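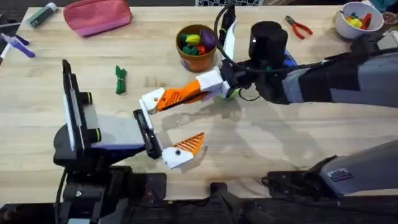 Play vegetables in the orange cup on the sorting table, with the white bowl and the red-handled pliers nearby.

Brastness Toy Library
Progress report to the Seppälä Fund
Tuesday, October 9, 2018

Dear Gerd Schmieder,

It has been a busy and mostly very happy stretch since our first report, and I'm glad to have the chance to tell you how your grant is being put to use. I'll try to keep to the headings you sent us, though I may wander a little (you were kind enough last time to say you didn't mind!).

Play food sets

You'll remember that the play food was the part of the collection we were most worried about. Families love it and borrow it constantly, and it comes home in every kind of muddle – a pepper in with the train track, half a tea set in somebody's coat pocket. With the first part of your grant we promised to put 14 complete sets back on the shelves by the end of the year. As of this week we have 10 ready to lend, and the other four are waiting only on their fruit.

Each set now has its own vegetables, and we have settled on keeping those upright in a cup while a set is being made up. The purple eggplant and the yellow pepper are by far the favorites with the children, and I'm afraid they're also the two that go missing most. We bought extra of both from Trutton in September and I would do the same again. Odd pieces go into a bowl until we find where they belong, and the bowl gets gone through on Thursday afternoons. It used to be a whole crate, so we do feel we are getting somewhere.

Sorting table and small repairs

The light wooden table has made a great difference. Before, we were sorting on the floor or on top of the freezer in the hall kitchen, and anything small rolled away. Now a set can be laid out and checked against its card. The pliers live on the table too, for bent hinges on the toy ovens and the odd stubborn staple in the packaging. We would still like a proper drawer for the tools, and I have asked Zumthorpe for a price on one.

Spending

To date we have spent $596 of the grant on play food, storage and card stock. That is a little under what we had planned by now, mainly on account of the fruit order being late. I have the receipts in a folder and will send copies with the final report, or sooner if you'd like them.

What has been harder

The return cards have been slow to catch on. They're a simple list for the family to tick before bringing a set back, and many come home blank or not at all. We made the print bigger and moved the card to the lid of the box, and the last few returns have been better. I'd like to give it another month before we change anything else.

Next steps

Finish the remaining four sets once the fruit arrives.
Order 2 more storage racks for the back wall.
Write new labels for the dress-up boxes, which have been sadly neglected while all this was going on.

You would be very welcome to come by on any lending day and have a look around. The kettle is always on, and the children will certainly try to serve you soup.

With warm thanks from all of us,

The Toy Library Coordinator
Brastness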